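Drying racks, wall baskets and small counters: your questions

Updated Jan 11, 2020 by Finlay Semple

Do I really need a two-tier dish rack?
Probably not, if you live alone and wash up after every meal. The upper basket earns its place once you have bowls and mugs as well as plates. Stores like to sell the tall ones to everybody. Measure the gap under your cabinets first. Mine is 53 cm and I still knock my knuckles.

Are wall baskets worth the trouble?
I had my doubts and I still have a few. A shallow basket hung from a rail is fine for sponges and brushes. A long wire one fixed to the wall looks handy in the store, then sits there with nothing in it until May.
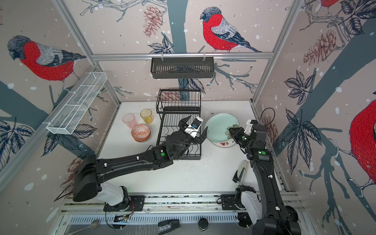

Where should glasses go?
Beside the rack, upside down on a towel, if you have the room. Tall glasses in plate prongs tip over, whatever the box says. Bowls can be stacked next to them once they're dry. Stack them damp and you'll be washing them again.

Will black wire rust?
Sooner or later, at the welds. "Rust-proof" on a label means very little to me. Gualtiero Benedetti wrote in to say his has lasted 23 months without a spot, but he wipes it down every night. I don't, and I doubt you will.

Does patterned wallpaper survive behind a sink?
The washable kind might. Regular paper with birds and snow on it will look sad wherever the water hits, so put up a clear panel or keep the rack a hand's width away.

Can I return a rack I've used?
Within 90 days, clean and with all its parts. Write to the Skusurville store and include your order number.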